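Bakivent Two-Finger Gripper – Set-up Guide
Section 4: First approach to a workpiece

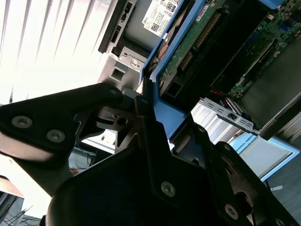 The wrist camera supplied with the Bakivent gripper is used for all close positioning in this section. It looks out over the fingers, so the gripper itself takes up much of the lower part of the view. Learn to judge distance from the end of the central linkage plate. With an opened desktop computer as the workpiece, the plate is brought towards the lighter blue tab at the lower end of the blue plastic rail, and the tab stays in sight beyond it. Daylight through window blinds will wash out part of the view, as at the top left, but this does not matter if the target is clear.

Before you start

Complete Section 3 (mounting and cable routing). Disconnect the workpiece from the mains. Clear the space the arm will pass through and keep the emergency stop within reach.

4.1 Setting the approach

1. Open the Daza control panel and select Manual.
2. Set the speed to Low. The panel shows code 1209 when the setting has been accepted.
3. Open the fingers fully.
4. Move the arm until the target is visible past the fingers.
5. Turn the wrist so that the fingers can close on the part without touching anything beside it.
6. Move forward in single steps. Stop before contact and check the clearance from the side, by eye.
7. Press Store to save the position.

Note: The camera cannot see directly beneath the finger plates. Always do the side check in step 6, even if the view looks clear.

CAUTION: Do not close the fingers on a circuit board or a connector. Grip only plastic or metal parts meant to be handled.

4.2 Checking the stored position

1. Back the arm away by hand control.
2. Press Recall. The arm returns to the stored position at Low speed.
3. If the fingers stop off target, delete the position and repeat 4.1.
4. If the panel shows code 2057, the wrist has reached its turning limit. Move the workpiece – not the arm base – and start again.

Note: Check the screws on the finger plates after the first 19 cycles. Tighten any that have moved, using the key supplied.

Spare finger plates can be ordered from Fostgate. Continue to Section 5, Grip force.

Revised 17 October 2024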